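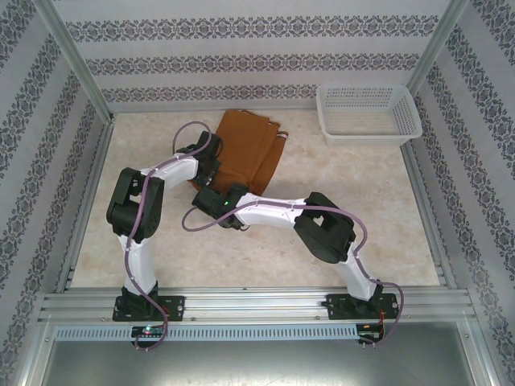
Page last changed: September 26, 2022

Lurach Writers' Circle
Minutes of the monthly meeting

Present: 17 members. The chair and the secretary were both in attendance. Apologies were received from two members.

1. Minutes of the last meeting
Approved with one correction. Under "Chapbook," the title of the second story should read "The Road to Breltitz," without a comma.

2. Money
The balance stands at $279 after the printer's deposit. Dues are still owed by three members, who will get a reminder by e-mail. The open mic brought in less than last year. It was agreed to leave dues as they are.

3. Anthology
The working title is still Zusus. A member asked again whether readers would know how to say it. The editors want to keep it, and a vote went their way, 11 to 4, with two abstaining.

Submissions are closed. The editors have read everything once and will finish the second reading before the next meeting. Stories over the word limit will go back to their authors for cutting. Poems will be grouped at the end of each section and not spread between the stories.

The print run was set at 200 copies. A member proposed a larger run on the grounds that the unit price drops. The motion was not seconded.

Proofs go out by e-mail. Authors have one week to reply. Changes at that stage are limited to typos and factual errors. No rewriting.

4. November drafting month
Members who plan to write a novel draft in November should put their names on the sign-up sheet. There will be an extra writing evening each week at the Chambi Café, in the back room, from 6:30 to 9. The café asks that everyone buy something. Word counts may be shared on the list but this is not required.

5. Critique groups
The fiction group has grown too large to get through all its pages in one evening. It will split in two after the next meeting. Pages are to be sent four days ahead, double spaced, with page numbers. Late pages will be held over to the next session.

The memoir group has room for two more.

6. Workshop on dialogue
Moved to the spring. The speaker's fee is to be confirmed. The secretary will ask the library about the upstairs room.

7. Other business
The key to the book cupboard is missing. Whoever had it last is asked to check coat pockets and bags.

A member asked for older handouts to be put on the website. The secretary will scan those on point of view and query letters first.

Readings followed the business part of the meeting. Five members read.

Meeting closed at 8:50 p.m.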